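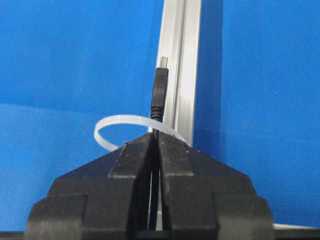
Cables have a way of breeding behind a workbench, and after a good many years of fighting mine I have come around to the idea that the tidying is half the pleasure of having a bench at all. I used to leave every charger and lamp cord where it fell. Then I would reach for the glue and bring down a radio, two jars of screws and whatever I had been drinking. The trouble with a thin black cord, the kind with a USB plug on the end, is that you stop seeing it, especially against dark things, and it only takes one sleeve to catch it. So what follows is how I keep mine under control, with a few side roads along the way, as my family will tell you is usual with me.

Start by unplugging everything

I know, I know. It feels like going backward. But you can't sort out a tangle while it is still attached at both ends, and you shouldn't be poking around behind a live power strip anyway. Switch off, unplug, and lay every cord out on the floor or the bed. You will find at least one that belongs to something you gave away years ago. (Mine was for an electric carving knife. I had kept the cord and not the knife!)

Wipe each one down while you have it in your hand. A barely damp cloth with a drop of dish soap takes off the sticky gray film that old cords get, then go over it again with a dry one. Keep the cloth well away from the plugs and let everything sit an hour before it goes near an outlet. If you find a nick where you can see wire, that cord is finished. Tape is no cure for it.

Coil loosely and tie loosely

My neighbor Stelios Karamanlidis ran sound for wedding bands for most of his life, and he winces when he sees me wrap a cord around my elbow. He taught me the over-under way, where you make one loop the normal way and then turn your wrist so the next loop goes under. It took me a whole evening in front of the television to learn, and now my hands do it without me. The cord falls open straight when you toss it out, and it doesn't get that permanent curl near the plug.

Whatever you tie it with, leave some slack. You should be able to get a finger under the tie. I pulled them as tight as I could for years and wondered why my phone cords quit at the same spot every time.

Plastic ties or cloth ones?

Both, for different jobs. Plastic cable ties are for things that are going to stay put: the lamp cord down the leg of the bench, the power strip under the shelf. For anything you pick up and put away again, use the soft hook-and-loop sort, or a strip cut from an old bicycle inner tube, or just a shoelace. I bought a roll of the cloth kind from the Politis hardware store in September and I am still cutting from it.

When you trim a plastic tie, use flush cutters if you have them and snip right up against the head. Scissors leave a little sharp stub, and it will find the back of your hand every time you reach in there. If the stub is already there, a nail clipper takes it down nicely.

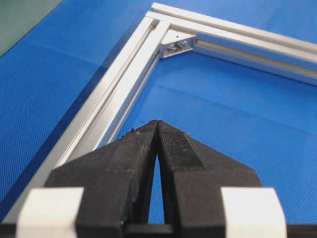
Give the bench a soft top

A covering makes a bigger difference than you would think. Small screws don't bounce and roll off the way they do on bare wood, and whatever you are fixing doesn't get scratched while you turn it over. Any plain, closely woven cloth will do. I like a strong color, as dropped washers show up well on it. Hem the edges or fold them under, and pull it smooth now and then, for screws do love to hide in a crease. Shake it outdoors before you wash it, and run a magnet over it first — I have put more than one screw through my washing machine, and the repairman, a Mr. Tzanetos, was very polite about it.

Make a frame to hang things on

If your bench is against a wall you can put hooks in the wall and be done. Mine stands in the middle of the garage, so a couple of winters ago I built a simple upright frame at the back for the cords to hang from. Wood is fine. I used slotted aluminum rail left over from a friend's greenhouse, and I have grown very fond of it, as you can slide a hook along the slot and tighten it wherever you like.

Build it lying flat. Get all the corners snug but not tight, check that the two diagonals measure the same, and only then tighten everything down, going from corner to corner a bit at a time. The first one I made leaned like an old fence, all on account of my cranking down one corner completely before I had started the next.

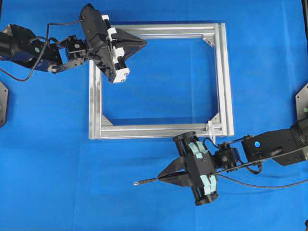
Aluminum rail with corner brackets and a small white cable tie, on blue.

Run your cords along the rail with a tie every hand's width or so, and leave a generous loop at any spot where something has to move, such as a swing-arm lamp. Brush out the slots with an old toothbrush when you do your spring cleaning. They collect sawdust like you wouldn't believe.

Label both ends

Masking tape folded over into a little flag, and a pen that doesn't smear. Do the plug end and the gadget end both. My friend Chrysanthi Katsaros uses bread bag clips and writes on those, and I must say they last longer than my tape does, though you do have to eat a lot of bread.

Put the spare cords in a shoebox, each one in its own paper tube from the middle of a toilet roll, standing on end. Write what it is on the tube. When the box is full, something has to go out before something else goes in, and I am quite strict about that (well, fairly strict). Most towns will take old cords with the electronics recycling, so ask before you put them in the trash.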